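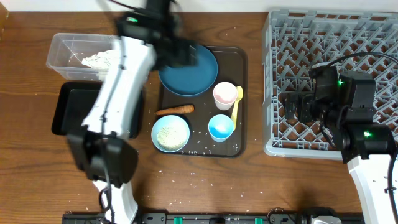

Simska today released version 2 of Chala, its inventory and reorder software for independent housewares stores. The update changes how stock is counted across more than one location, adds support for split case packs, and replaces the overnight reorder report with one that can be run at any time of day. Existing customers on a current support plan receive the update at no added charge.

Chala is used by stores that carry kitchen and table goods: dinnerware, flatware, storage, drying racks, bakeware and linens. These stores often hold a large number of slow-selling items next to a small number of fast-selling ones, and many of the items are sold both as sets and as single pieces. Earlier releases treated a set and its pieces as separate stock records. When a clerk opened a set to sell one plate, the store had to enter a manual adjustment in two places.

In the new release, sets and single pieces share one parent record. Opening a set reduces the set count by one and raises the piece counts by the amounts listed in the parent record. The change is logged with the time, the register and the user name. A set can be rebuilt from loose pieces with the same screen, provided that all pieces are on hand at the same location.

"Most of the support calls we get are about counts that don't match the shelf," said Josué Batista, product manager for Chala. "When we traced those calls, the largest group came from broken sets. The old method worked on paper, but it depended on a person entering the second adjustment, and on a Saturday that step gets skipped."

**Reorder report**

The reorder report now reads open purchase orders, goods in transit between stores, and customer special orders before it suggests a quantity. In earlier releases, goods in transit were left out until they were received, and stores with a shared stockroom sometimes ordered the same item twice. Buyers can set a minimum, a maximum and a lead time for each item at each location, or apply one rule to a whole department.

The report can be limited to a single vendor. Quantities are rounded up to the vendor's case pack by default. Where a vendor allows split cases, the buyer can enter the split size and any extra fee, and the report shows both costs side by side.

**Field test**

Simska tested the release from February through May with Cevon, a housewares retailer that uses a central stockroom to supply its stores. The test covered 1124 active items, of which 396 were sold both as sets and as single pieces. Cevon ran the old and new versions side by side for the first month and used only the new version after that. Problems found during the test, including a rounding error in the split case screen and a slow search on vendor part numbers, were corrected before release.

**Upgrading**

Customers should close all open count sheets before they upgrade. Sheets left open are saved as drafts and must be posted again by hand. Set records are not merged automatically - the upgrade tool lists likely matches, and a manager approves or rejects each one. Stores with custom label layouts should export them first, as the label editor uses a new file format.

The link to Flaltetent, the accounting package sold by Simska, continues to work without changes. Users of other accounting packages can export daily totals as a plain text file.

**Availability**

Chala version 2 is available now from the customer download page. Printed setup guides can be requested through the support desk. Version 1 will receive security fixes for one more year but no new features.

**About Simska**

Simska makes inventory, purchasing and accounting software for independent retailers. The company was founded in 1961 as a supplier of printed stock ledgers and order forms and later moved into software. It remains privately held.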